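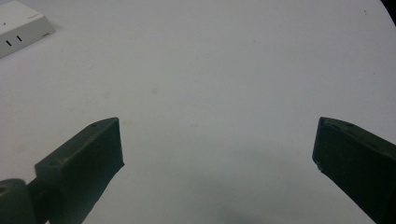 Nuchit Hand-Held Gripper, with the Wenine training method
Kellance / Research Tools / Data Collection

Overview
Specifications
The method
Results
In the kit
Notes from users

Overview

The Nuchit is a two-finger gripper you hold in your own hand. You pick things up with it, a camera on the tool records what the fingers saw, and a robot arm later tries to do the same. It has no motors. The motor is you, and you will feel it in your forearm by mid-afternoon.

Kellance builds the Nuchit for labs that want to train arms on everyday table work and would like to keep the arm out of the room while they do it. It ships with Wenine, the training method Paweena Tanasarn developed at our Fotmont bench. You can use the gripper without Wenine. You can also use it to get things down from a high shelf, and we have letters on the subject.

Specifications

Fingers: two, rigid, dark green, squared tips
Action: squeeze to close, spring return
Camera: wide angle, fixed to the tool, looking out over the fingers
Recording: up to 45 minutes per charge
Color options: dark green

The method

Most training sets for grasping start when the hand is already on its way to something. The operator hits record, goes straight for the object, and stops as soon as it's lifted. Robots trained on this are excellent at the last few inches. Give them a clear stretch of table and they close on a shadow with great confidence.

Wenine keeps the boring parts. Every session includes passes with the fingers open over bare tabletop, and those passes are labeled as what they are: open, nothing to hold, keep looking. Smudges stay in. So does the soft shadow the tool throws on the table, which an untrained policy will happily treat as a dark and very flat object. Anything parked at the edge of the table stays where it was and gets no label unless the task calls for it.

The operator has to learn to do very little, slowly. This is harder to teach than it sounds. Waraporn Kaewkla wrote the operator guide, and page one asks you to put down your coffee.

Results

We recorded 313 demonstrations for the July release, split across 6 table tasks and recorded by 5 operators. We trained one policy on the full set and another on the same set with the bare-table passes removed. Both got the same arm, the same fingers and the same tables.

The two did equally well when the target was in plain view from the start. When the arm began over an empty area, the full-set policy kept its fingers open and went on searching. The trimmed one tended to grab first and look later. On pale, matte tables the difference was largest, and shadows were the usual victim.

What we haven't fixed: glossy surfaces. Reflections of the fingers still get some attention from the fingers. Round tables also gave us trouble, as the policy slows down near a curved edge and sometimes stays there, apparently thinking. The write-up covers both, with plots.

In the kit

Nuchit gripper with camera fitted
One spare pair of fingers
Charging cable
Wrist strap (please use it)
Operator guide, printed
Wenine training code and the July demonstrations, by download

Finger tips pick up small nicks in ordinary use. These don't affect recording, and a finger swap takes one screwdriver. If you train on one pair and test on a fresh pair, note it in your log. We didn't, once, and lost a week to it.

Notes from users

"Our students now record empty tables without being asked. I am not sure how to feel about this."

"Works as described. The strap is ugly."

Ordering

The Nuchit is made in small batches at Fotmont. Send us your arm model and finger mount when you ask for a quote, and tell us if you need the matching robot-side fingers, which are sold separately for reasons our sales desk can explain better than we can.

Page updated August 8, 2025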